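Wrist camera dropout during training: does it generalise past the washer door?

Manipulation learning > Methods and results

drumfinger
Posted Saturday, 09:14

I have been working through the Imthorpe write-up on view dropout and would like a second opinion before we commit training time to it. The method is simple. During training, each camera stream is blanked independently with a fixed probability, and the policy has to predict the same action chunk whichever streams survive. No architecture change, no extra loss term. They report that the laundry policy stops depending on the wrist view for the approach and starts using the head view properly.

The full set is 1008 teleoperated episodes, one washer, one basket. Evaluation is 40 trials per condition. The baseline and the dropout policy share the same seed and the same action horizon. I can follow all of that. What I can't follow is whether the gain comes from the dropout itself or from the longer schedule they had to use to get it to converge.

okvist_b
Posted Saturday, 09:52

The schedule is the first thing I would check. Blanking a stream slows convergence, so people train for longer, then compare against a baseline stopped early. If the baseline was given the same number of gradient steps, fine. If it was given the same number of epochs on a smaller effective set, the comparison is worth very little.

Also, which stage do they score? Door opening and garment transfer fail for different reasons and should not share one success figure.

drumfinger
Posted Saturday, 10:20

Same gradient steps, according to the appendix. They score the door and the transfer separately, then give a combined number which I have been ignoring. The door stage is where the views differ most. One head view and one wrist view from the same setup:
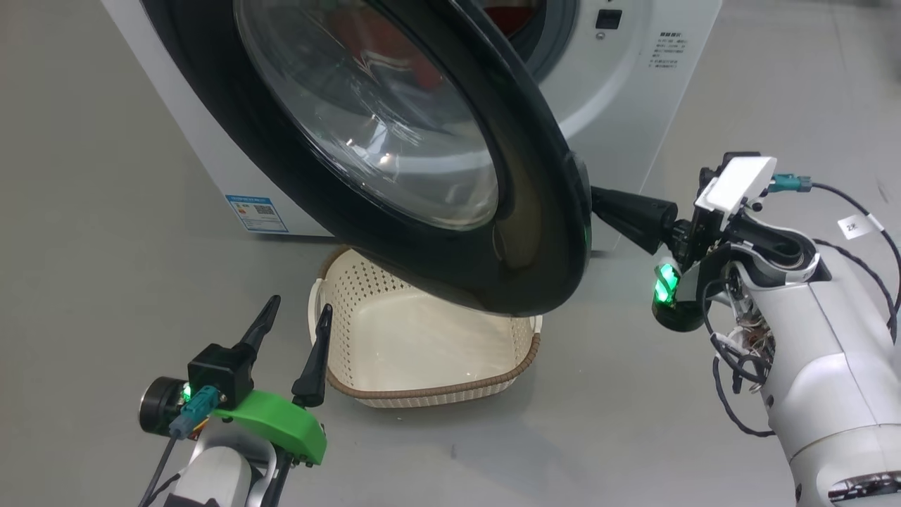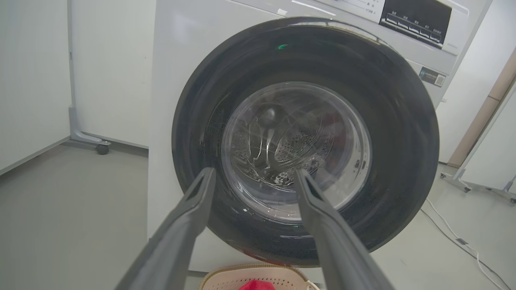 Nuala Flanagan
Posted Saturday, 11:03

I disagree with the framing in the first post. A policy that uses the wrist view for approach is not necessarily doing anything wrong. If it succeeds, it succeeds. The question is what happens under a shift the wrist view can't absorb, such as moving the base sideways or swapping the machine. The write-up moves the basket and leaves the washer where it was. That tests very little about the door.

We ran the same idea on the Drakik arms in October, with a drawer and a hinged cupboard. Dropout helped on the cupboard and did nothing measurable on the drawer. My reading is that it helps when the hand hides its own contact point, and otherwise you are paying for training steps.

okvist_b
Posted Saturday, 11:31

"Nothing measurable" with how many trials? At 40 per condition you can't separate 80 per cent from 90 per cent with any confidence. I would like to see intervals before anyone draws a line between hinges and drawers.

Nuala Flanagan
Posted Saturday, 11:48

Fewer than 40, so yes, the intervals are wide. I still would not adopt it on the strength of one appliance.

tundano_user
Posted Saturday, 13:25

We use the Tundano loader, which resizes all streams before augmentation. If you blank after normalisation, the zero image is mid-grey. If you blank before, it is black. A dark drum interior is fairly close to black already. I got different results from the two and spent a week blaming the learning rate. Use a learned mask token instead and the problem goes away.

drumfinger
Posted Saturday, 14:02

Useful, thanks. The write-up says "zeroed" and leaves it there. I will ask.

Plan for now: 2 seeds per condition, baseline and dropout, equal gradient steps, mask token in place of zeros. Door stage only. I will add a base offset as Nuala suggests and keep the washer fixed for the first pass.

Orla Quinlan
Posted Saturday, 15:37

Please add a third condition with the wrist stream removed altogether. Without it you can't say whether dropout taught the policy to use the head view or just taught it to cope with less. The Hennessy baseline code has a flag for this, though it was broken the last time I pulled it (it dropped the stream in training and put it back at inference). Check the config it writes out, not the one you pass in.

okvist_b
Posted Saturday, 15:50

Seconded on the third condition. Two seeds is still thin.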